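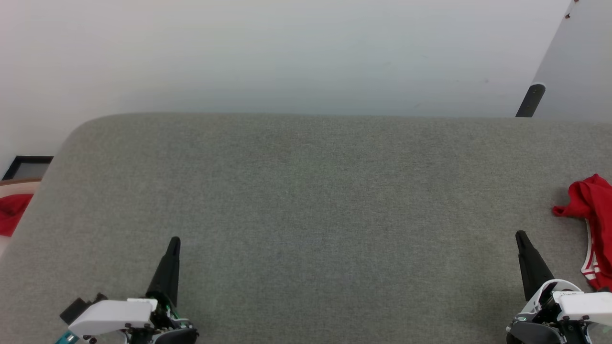

Figure 3. Start view from the head camera, garment task. Both grippers in, red garment with white stripes at the right, middle of the surface clear.

3.2 Collecting the garment episodes

All garment episodes were gathered by teleoperation in one room at Remen, over March. Two arms, one head camera, one camera per wrist. The wrist views are used in training but not shown here. Operators were Rocío Llanos and Clyde Lyons, with Desmond Iwasaki on the logging machine and resetting between runs. Perihan Sönmez wrote the task sheet and did all of the labelling in the first pass.

The task as written: pick up one garment, bring it to the middle, spread it, fold it once, put it down flat. Nothing said about which arm goes first. We left that open on purpose and it shows in the data, Llanos nearly always leads with the arm nearest the cloth, Lyons swaps. We did not correct either of them. An earlier set (the Doucet set, see 2.3) had a fixed order and the policy trained on it froze whenever the cloth began on the wrong side.

Start positions. The garment is dropped, not placed. Dropped from hand height over the left, right or middle of the surface and left however it lands. If it falls off, drop again. In Figure 3 the garment is bunched at the right, close to the tip of the right gripper, which is one of the harder starts: the finger is already beside the cloth and has to back away before it can come down on a fold. Operators learned to lift first and then move across. The policy did not pick this up until late, see 4.1.

Background. We did not clear the room for filming. The wall is plain white and the surface is a flat grey weave, so the cloth stands out well, perhaps too well. But other things are in view at the margins and they vary between sessions. In Figure 3 there is more red cloth at the far left, away from the surface, in addition to the red garment we care about. We kept such episodes. Strickland argued for masking them and we tried it on a small part of the set, no gain, dropped it. What did help was having the second red item there in some runs and gone in others, so that colour alone is not enough to find the target.

Length and stopping. An episode is stopped by the operator with the foot pedal, or by the logger at 600 steps, whichever is first. Runs stopped by the logger are kept but marked as unfinished. Runs where the operator stopped early to fix a grip and started again are thrown out, these were mostly in the first mornings when the pedal was being pressed by mistake. After that we moved the pedal.

In total 769 episodes were kept. Of these 50 were held back for testing and were picked by session, not at random, so no test run shares a session with a training run. This makes the test harder than the usual split and the numbers in Table 2 should be read with that in mind. A random split gives a nicer figure and we think it is mostly the lighting being learnt.

Labels. Each episode has a short sentence and a set of phase marks (reach, grip, carry, spread, fold, release). The phase marks were done by hand in Ruvel, our in-house tool, then checked by a second person. Where the two disagreed on the carry / spread border we took the later mark. This is a bit arbitary. Spreading often begins while the cloth is still moving and there is no clean frame to point at. Lucinda Strickland went back over the worst cases and changed 22 of them.

The sentences are plain. "Fold the red one", "pick it up and fold it in the middle", that sort of thing. Operators spoke them before the run and they were typed up after, slips and all. We had planned to make extra sentences automatically with Flollora but the early output was too tidy and did not sound like anyone at the table, so it was left out.

Things that went wrong. Wrist cable catching on the edge of the surface, twice, both sessions redone. Clock drift between the head camera and the arms, fixed by a shared trigger and the older runs re-alligned from the pedal signal. Tips slipping on thin cloth, not fixed. The fingers taper and are good for getting under a fold but poor at holding a single layer when the other arm pulls. Operators got round it by pinching two layers and letting one drop. It is a human trick, and it is in the data now, so the policy does it too, including on thick cloth where there is no need.

Camera position was checked at the start of each session against a printed outline and nudged back if off. It was not checked at the end. Small shifts inside a session are therefore possible and we have made no attempt to remove them.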